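Husent Plug-In Dehumidifier, the smaller model: nine months in

I bought this to dry laundry indoors. It is sold for basements and closets, and most of the reviews I read before buying were from people with basements, so I'm writing this for anyone in an apartment with no dryer and one window that opens.

Before the Husent I had a Cilance, which I ran for two winters. The Cilance was cheaper and lighter, but the tank was so small that it shut itself off in the middle of the night and the clothes were still damp at breakfast. It also had a fan that clicked. I gave it away.

Setup took a few minutes. You take out the foam block, click the tank in, and let the unit stand upright for a while before turning it on. The manual says this once, in small type on page 5, and it should be on a sticker on the plug. There is no app. There are three buttons: power, fan speed, timer. The timer only goes in two-hour steps, and I would have liked one-hour steps for small loads.

Drying times depend on the fabric more than anything else. T-shirts and thin socks hung up after dinner are ready to put away before bed. Jeans take all night. Fleece is quicker than you'd think. The slow ones are always sweatpants and anything else with a thick gathered waist, where the legs are done hours before the top is.

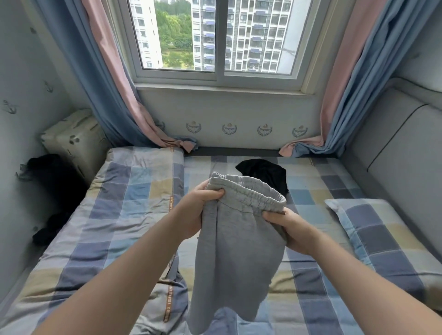

Gray sweatpants. Check the waistband first.

I now hang those by the ankles with the waistband at the bottom, closest to the air coming out of the unit, and that has helped. Pockets turned out, too. Before I started doing that I put away a pair that felt fine on the outside and found them smelling sour a few days later.

Noise: on low, I can sleep with it in the next room with the door closed. On high, no. It is a steady hum with no rattle, but it is loud enough that I turn the TV up. The compressor kicks in with a small thump, which I stopped noticing after the first couple of weeks.

Running cost: mine is rated at 500 watts on high and less on low. I run it on high for the first two hours and then drop it down. The bill went up a little over the winter, less than I had been paying at the laundromat. I didn't keep careful records, so take that for what it is.

The tank is the best part. It slides out from the front, has a real handle, and doesn't slosh over when it's close to full. On the Cilance you had to carry the thing in both hands like a bowl of soup. There's also a hose port in the back if you want it to drain on its own, but the hose is not included -- I think it should be, at this price.

Placement matters. The first month I had it pushed into a corner, blowing at the wall, and was ready to send it back. It wants open floor on the intake side, and the rack should be in front of it with some space between the pieces. A folding rack with everything draped over everything else will not dry well no matter what machine you have.
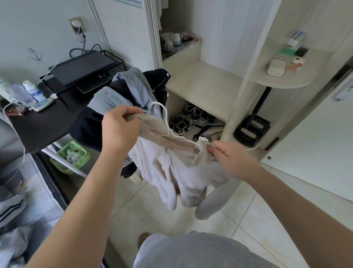 Hoods are the other problem. They lie flat against the back of the garment and hold water in the double layer, so I clip them up or put the whole thing on a hanger with the zipper open. The same goes for lined jackets. I got a pack of cheap Gritberg clips for this and they're fine, although two have snapped already.

Things I don't like. The power cord is short. The light on the front can't be turned off, and I have a piece of tape over it. The filter needs rinsing more often than the manual says, at least in a room where you're drying towels. And the wheels are only good on hard floors. On a rug you have to lift it, and it weighs 23 pounds empty.

I also looked at the Grajales heated rack, which a lot of people recommend for this. It would probably be quieter. It doesn't take any water out of the room, though, and my window was already running with it every morning in January, so I passed.

Would I buy the Husent again? Yes, in the same size. The larger one costs quite a bit more and is meant for a whole floor of a house. If you only have one bedroom and a rack, the small one does the job -- just buy the hose at the same time.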